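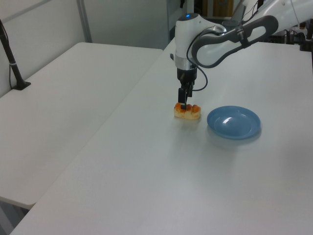 食品加工学II 講義資料 第6回
パンの焼成と老化

6.0 今回の範囲
前回は発酵終点の判定までを扱った。今回は窯入れから冷却までの生地の変化、クラストの着色反応、冷却後のクラムの老化を扱う。油脂と乳化剤の効果は6.5節で要点だけを述べ、詳細は次回に回す。教科書の該当箇所は第8章前半である。

6.1 焼成中の物理変化
窯入れ直後の生地では、表面と中心の温度差が急速に拡大する。クラスト部は水分を失いながら100 ℃を超えるが、クラム部は水分が残るため100 ℃をほとんど超えない。焼成終点の中心温度は、配合と形状によるが、通常95 ℃から98 ℃の範囲で管理する。

温度上昇に伴う主な変化を低温側から並べる。温度域は互いに重なる。

30~50 ℃ 酵母の活動が一時的に高まり、ガス発生量が増す。溶存していた二酸化炭素が気泡へ移行する。
50~60 ℃ 酵母が失活に向かう。気体の熱膨張は続く。
60~75 ℃ でんぷんが糊化し、水の一部がグルテンからでんぷん粒へ移る。アミラーゼの作用を受けやすい区間である。
70~80 ℃ グルテンタンパク質の熱変性が進み、気泡膜が固定される。
80 ℃以上 α-アミラーゼの失活が進む。失活温度は由来により異なり、カビ由来のものは低く、細菌由来のものは高い。
100 ℃以上 クラスト部のみ。乾燥と着色が進む。

窯伸び(オーブンスプリング)は、このうち気泡膜が固定されるまでの体積増加を指す。寄与するのは、酵母によるガス発生、二酸化炭素の溶解度低下、気体の熱膨張、水およびエタノールの蒸発である。クラストの硬化が早すぎると体積増加は途中で拘束され、側面に不規則な裂けが生じる。窯入れ時の蒸気は表面での凝縮により硬化を遅らせる。

6.2 クラストの着色
着色は主にメイラード反応とカラメル化による。両者は区別して記述すること。

メイラード反応は還元糖のカルボニル基とアミノ化合物の反応に始まる。初期段階でシッフ塩基を経てアマドリ化合物が生成し、中期段階で脱水、開裂、ストレッカー分解が起こり、終期段階で褐色の高分子物質メラノイジンに至る。ストレッカー分解で生じるアルデヒド類は焼成香に寄与する。スクロースは非還元糖であり、そのままでは反応に関与しないが、生地中では酵母のインベルターゼによりグルコースとフルクトースに分解される。

カラメル化は糖単独の加熱分解であり、アミノ化合物を必要としない。開始温度は糖の種類により異なり、フルクトースは比較的低温から分解する。

着色速度に影響する因子は次のとおり。
(1) 残糖量。過発酵生地では糖が消費されており、着色が弱い。
(2) 表面のpH。酸性側ではメイラード反応が遅い。
(3) 水分活性。中間の領域で反応が速く、高すぎても低すぎても遅くなる。
(4) 塗布物。卵液はタンパク質を供給し、乾燥後に光沢のある膜を形成する。牛乳は乳糖とタンパク質を供給するが、光沢は卵液に劣る。
(5) 放射伝熱の割合。上火が強い場合、凸部が先に着色する。

乳糖は通常のパン酵母では資化されない。このため乳製品を配合した生地では、長時間発酵後にも還元糖が残る。

6.3 試験焼成の条件
実習棟での試験焼成は下記の条件に統一する。班ごとの変更は認めない。

小麦粉 Minel 強力タイプ、タンパク質13 %、2000 g
水 1300 g
砂糖 120 g
食塩 36 g
脱脂粉乳 40 g
ショートニング 100 g
インスタントドライイースト 24 g
捏上温度 27 ℃
一次発酵 27 ℃、90分
分割・ベンチタイム 20分
最終発酵 38 ℃、相対湿度85 %、50分
焼成 上火200 ℃、下火190 ℃

オーブンはPrataの二段式を使用する。上段と下段で立ち上がりに差があるため、試料はすべて下段で焼く。塗布ありの区では、全卵を裏ごしし、最終発酵後に刷毛で一回だけ塗る。側面に垂れた卵液は型離れを妨げるので拭き取る。

冷却は網上で行い、中心温度が32 ℃以下になってから包装する。包装が早いと内面に結露し、クラストの軟化とカビの発生を招く。 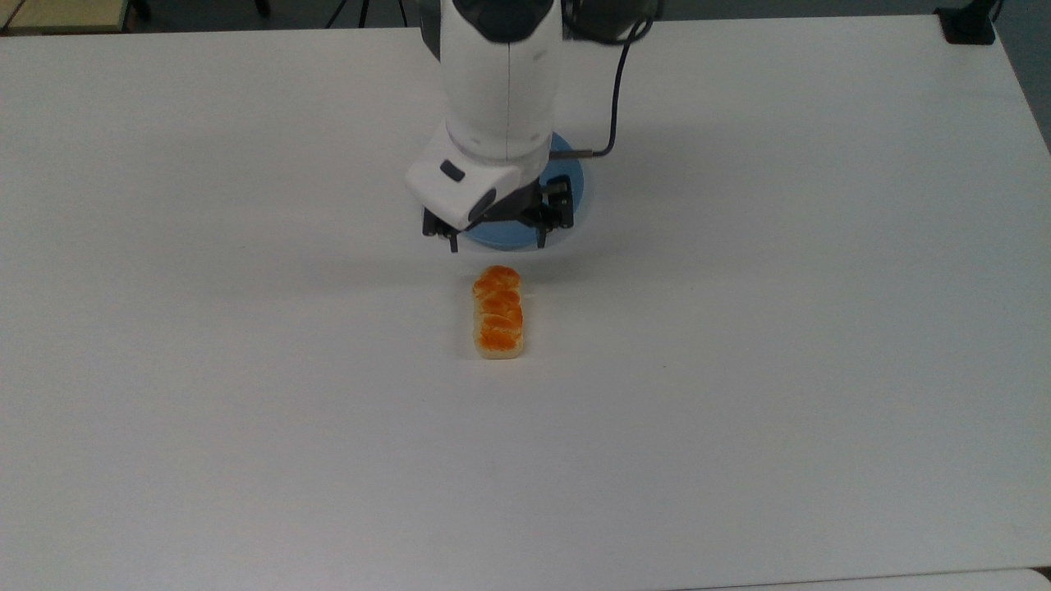 6.4 でんぷんの老化
糊化したでんぷんは、冷却後、時間とともに再び秩序構造を形成する。これを老化と呼ぶ。アミロースの老化は速く、焼成後の冷却中から数時間のうちに大部分が進む。アミロペクチンの老化は遅く、数日にわたる。保存中のクラムの硬化には後者の寄与が大きいが、グルテンとでんぷんの相互作用、およびクラムからクラストへの水分移動も関与する。

硬化と乾燥は別の現象である。水分の蒸発を完全に防いだ試料でもクラムは硬化する。逆に、老化したパンを再加熱するとアミロペクチンの結晶が融解し、一時的に軟化する。再加熱による軟化は持続せず、冷却後の硬化は初回より速いことが多い。

老化速度の温度依存性は、核形成と結晶成長の兼ね合いで決まる。核形成は低温ほど有利であり、結晶成長は高温ほど有利である。全体の速度は冷蔵温度域で大きくなる。冷凍保存では、ガラス転移温度に近づくにつれて分子運動が抑制され、老化はきわめて遅くなる。凍結時と解凍時には速度の大きい温度域を速やかに通過させる。

速度の整理にはアブラミ式を用いる。
θ = (E∞ - Et) / (E∞ - E0) = exp(-k t^n)
θは未変化分率、E0、Et、E∞はそれぞれ初期、時刻t、平衡時の硬さ、kは速度定数、nはアブラミ指数である。ln(-ln θ) を ln t に対してプロットし、傾きからn、切片からkを求める。E∞の取り方によってnは大きく変わるため、報告書にはE∞の決定方法を必ず記す。

6.5 老化の抑制
乳化剤 モノグリセリドはアミロースと複合体を形成し、でんぷん粒からの溶出を抑える。クラムの初期の硬さを下げる効果がある。
酵素 マルトース生成型α-アミラーゼはアミロペクチンの外側鎖を短くし、再結晶化を妨げる。過剰に作用させるとクラムが粘着性を帯びる。
糖類 水の分配とでんぷんの可塑化に影響する。効果は種類と濃度に依存する。
油脂 体積の増加を介して見かけの硬さを下げる。比容積の異なる試料間で硬さを比較する際は注意を要する。

6.6 測定
硬さは厚さ25 mmのクラム片を40 %圧縮したときの荷重で表す。装置はNundonettiの卓上型を使う。プランジャーは直径36 mm、試験速度は100 mm/minとする。端から2枚分は測定に用いない。

保存は20 ℃の恒温槽で行い、最終測定は包装後2880分とする。時刻は実測値を分単位で記録し、日数に丸めない。可溶性でんぷんの測定では、クラムを水に分散させ、3000 rpmで遠心分離した上清を用いる。回転半径が機種により異なるため、報告書には相対遠心力を併記する。

官能評価の用語は配布済みのTastomness用語表に従う。「かたい」「ぱさつく」「もろい」は別項目であり、合算しない。

6.7 報告書
硬さの生データ、アブラミプロットおよび回帰に用いた範囲を添付する。除外した測定点は、除外理由とともに表の下に示す。有効数字は三桁とする。提出は次回講義の開始時、様式は第3回と同じものを使用する。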